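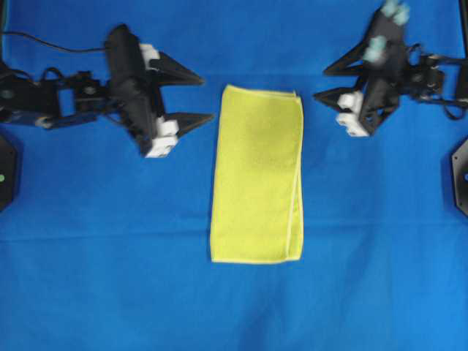
Minutes of the Carroll Street Laundry Co-op, December meeting, typed up by me (Teresa Kinsella) from four pages of my own handwriting, so if I've got you saying something you didn't say, come find me. We started at 7:10 in the evening in the back room, a little late because the front door was sticking again. The first thing on the agenda was the towel question, and I know everyone groaned, but we did get somewhere this time. Sibel wants all the small towels folded the same way before they go on the shelf, and the shape she's after is the tall, narrow rectangle, like the yellow microfiber one on the blue cloth, with a folded edge running down one long side. Diarmuid said he has folded towels into squares his entire life and he's too old to change. Sibel said he could put his squares on the bottom shelf. I think that was a joke, but I wrote it down as a decision, and then we voted and it really was one.

Present: me, Sibel Uysal, Diarmuid Mulligan, Tzu-hsuan Wei, and Yuk-lan Chung, who came in during item two with her coat still on and a bag of oranges for us. Thank you, Yuk-lan! They were very good oranges.

Last month's minutes. Tzu-hsuan pointed out that I had written "dryer 3" all the way through when I meant dryer 2. Dryer 3 is fine and has always been fine. I've fixed it. With that change the minutes were accepted.

Item 2, money. We have $2,412 in the account after the water bill, which is better than I thought we'd be doing going into winter. Tzu-hsuan walked us through it. The coin boxes are up a bit, the drop-off service is flat, and we are still paying for the phone line in the office that rings maybe once a month. Diarmuid asked if we could drop it. Yuk-lan said her mother-in-law is the one who calls. We talked about this longer than it deserved and in the end we're keeping the line until spring and asking her mother-in-law to try Yuk-lan's cell.

Item 3, dryer 2. It squeals. Everybody has heard it squeal. The Lamden repair person came out and told Diarmuid the drum rollers are worn, and quoted us $212 for parts and labor. Sibel wanted to know if that includes the belt, and Diarmuid didn't know, so he's going to call and ask before we say yes. If the belt is included we go ahead without another meeting. If it isn't, he'll email everyone the new number and we'll vote by reply. Please do reply this time -- last time I got one answer and it was my own.

Until it's fixed, dryer 2 stays in use but only on low. Tzu-hsuan is making a sign. I asked for big letters.

Item 4, soap. We're nearly through the Tisilo powder and it clumps in the damp anyway, so Yuk-lan brought two kinds of liquid for us to smell. One was Skuro, the unscented, and one was something with a mountain on the label that made Diarmuid sneeze. We went with the unscented. Tzu-hsuan asked that we buy the smaller jugs, even though they cost a little more, because the big ones are too heavy to pour with one hand and half of it goes down the side of the machine. Agreed. Yuk-lan will order after the holidays, and if the powder gives out before then she has a spare box in her garage.

Sibel also brought up fabric softener and microfiber (I should have put this under item one, sorry, it came out of order). She doesn't want softener going in with the cleaning cloths or the microfiber towels at all, and she'd like them washed by themselves so they don't pick up lint from the bath towels. I didn't know that was a thing, and I've been tossing everything in together for years. We're going to put a separate bin next to washer 1. Diarmuid has a bin at home he can bring, with a lid that mostly fits.

Item 5, the lost socks. There are 13 of them now, and no two match. We agreed to clip them to the string over the folding counter through the end of January, and after that they become rags. Diarmuid claimed a gray one on the spot, which I'm noting so he can't say later that it was stolen.

Item 6, holiday hours. Last wash in at 3:00 on Christmas Eve, closed Christmas Day, regular hours the day after. Yuk-lan has the keys for the early opening that week and I have them for the evenings. Somebody please remind me to turn the outside light off. I left it on for four days last year and heard about it from the whole block.

Any other business. Tzu-hsuan would like a second stool by the window, and Sibel has one she's been trying to get rid of, so that took ten seconds. Yuk-lan asked if we could open the back room one evening a month for mending -- buttons, hems, that kind of thing -- and people seemed to like the idea. She'll bring her machine to the next meeting so we can see if the table is steady enough for it. I said I'd ask my neighbor about borrowing a good lamp. Diarmuid asked whether he'd have to learn to sew and was told yes.

To do before next time:
Diarmuid: call about the belt, bring the bin, look at the front door
Tzu-hsuan: sign for dryer 2
Yuk-lan: soap order, ask about the phone calls
Sibel: stool, and a note by the shelf about folding
Teresa: these minutes (done!), sock string, lamp

We finished at 8:40. Next meeting is in January, same room, same time, and it's Sibel's turn to bring a snack.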